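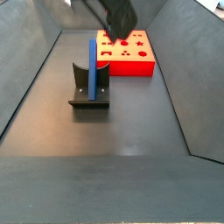 Atgate opened the doors of its Derese plant to visitors one afternoon in March, and the big draw was supposed to be the robots. The company has talked for 2 years about handing its small-parts kitting work to machines, and the open day was the first chance for people outside the building to watch one try. What they got was a gray bin with sloped sides, a black gripper reaching down from the top, and a red block full of shaped holes, a star and several circles among them, like something out of a preschool. A blue stick stood upright in a black holder next to it. The hosts called this a "fit and transfer station." A few of the parents in the crowd had another name for it.

The gripper runs on software from Vanix, which also sent staff to answer questions. Their pitch was that picking up a part and lining it up with a hole is the same problem whether the part is a toy or a valve stem, and that a machine that learns one can be taught the other. That may be true. The open day offered no way to check, as there were no valve stems in the demonstration and no plant parts of any kind.

Visitors came through in groups of 30 and got a short turn at the station before being moved along to the packing hall. Staff at the rope asked people not to lean over the bin or use a flash. One group waited while a Vanix technician typed at a laptop. When asked whether the pause was part of the test, he said the system was "between tasks" and went back to typing.

A handout on the table by the door said the setup had made 3,585 attempts since it was installed. It did not say how many of those ended the way they were meant to. A company spokeswoman said success rates would be shared "when they are meaningful" and that it was too soon to compare the machine with a trained worker. She would not say what a trained worker does in the same amount of time, though there were plenty of them in the next room who could have been asked.

The handout also said the project would "support" the 700 people who work at the site. Pressed on that word, the spokeswoman said there were no plans to cut jobs "as a result of this station." She declined to say whether that covered any stations that might follow. Workers on the kitting line, which was running during the tour, were wearing visitor-day badges and had been told to send questions to the front office.

Atgate has been down this road before. Its last automation effort, a sorting line known in the plant as Tokitz, was shown off at an open day much like this one. It was switched off later and the floor space went back to shelving. The company now describes Tokitz as a learning experience and says the new work shares none of its hardware.

There is nothing wrong with testing a robot on simple objects, and getting a rigid part to go where it should is harder than it looks to anyone with hands. But the invitation promised "the factory floor of tomorrow," and the station is kept in a side room well away from the actual floor. No date has been set for moving it. The company says it will hold a second open day once the machine is handling real parts, and that sign-up will be through the plant's front office.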